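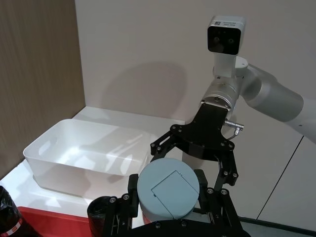

According to Gunnlaugur Toft, the long snapper is the only man on a football team whose mother would rather not hear his name on television. Grímur Ladefoged disputes this, holding that the same is true of the holder, and that the holder has less of an excuse. The disagreement is an old one and takes up most of a chapter in Mogensen, the standard handbook on kicking units, where neither side is declared the winner.

Long snapper

In gridiron football, the long snapper is a specialist center who delivers the ball to a punter or a holder standing several yards behind the line of scrimmage. He appears on punts, field goals and extra points, and at most other times can be found on the bench in a very clean uniform.

Role

The job consists of throwing a ball backward between the legs, upside down, to a person who is hard to see, and then being run over. On a punt the ball travels about 15 yards. On a field goal or extra point the distance is seven or eight, and the snapper is expected to control the rotation as well, so that the laces face the uprights when the holder sets the ball down. Kickers are particular about laces. A kick that goes wide with the laces facing the kicker is recorded as the kicker's miss, discussed as the holder's mistake and remembered as the snapper's fault.

Once the ball is gone, the snapper becomes a blocker, starting from what may be the worst blocking posture in team sports. Many rule books give him some protection from contact until he has had a chance to raise his head. On punts he must also run downfield and help tackle the returner, a task at which he is sometimes surprisingly good and sometimes photographed from behind.

Technique

Most snappers use two hands, the dominant one gripping the ball much as a quarterback would and the other resting along the side as a guide. Power comes from the hips and legs. Coaches teach the follow-through with the palms turned outward, and snappers can be seen practicing it in airports.

The short snap is a different motion and is often coached separately. It needs less force and more sameness. At Brakdale, where Toft played and later coached, snappers were made to repeat it until the holder could catch the ball while holding a conversation, usually about lunch.

Weather matters less than spectators suppose, although a wet ball is slower to leave the hands and tends to sail high. The high snap is considered the lesser evil. A punter can jump for a high one, but a low one has to be picked off the grass with several large men approaching.

History

For much of the game's history the duty fell to whichever lineman or linebacker could manage it, and it was treated as a chore, like carrying the water. As rosters grew, teams began to keep a player who did nothing else. General managers complained about the cost of the roster spot, and went on complaining until the first Saturday they had to play without one.

The Gundari club is the usual cautionary tale. In April it released its snapper to save a salary and gave the work to a reserve tight end. He delivered 23 clean punt snaps in a row before sending 3 over the punter's head in one afternoon against Kilora, the last of them for a safety. The old snapper was back at practice the next week, reportedly at a higher wage. Gundari supporters still call any false economy "a tight end's job," including in matters of plumbing.

Careers and pay

Snappers tend to last. The position asks little of the knees and nothing of the forty-yard dash, and players well past 30 are common. Ladefoged snapped for Kilora until he was older than the offensive coordinator, whom he called "son."

Pay is usually near the bottom of the scale for a player's years of service. Draft picks are seldom spent on the position, and when one is, the choice is greeted with a silence that draft broadcasts are poorly equipped to fill.

Statistics

Almost none are kept. Official scoring notes tackles and fumble recoveries by the snapper but has no column for a snap that arrived. Some teams time the punt snap from first movement to the punter's hands, with anything under eight-tenths of a second considered good. Mogensen proposes a grading system for accuracy based on how far the punter must move his hands, which Ladefoged supported and most punters refused to fill in.

See also

Holder
Placekicker
Punt formation
Safety (scoring)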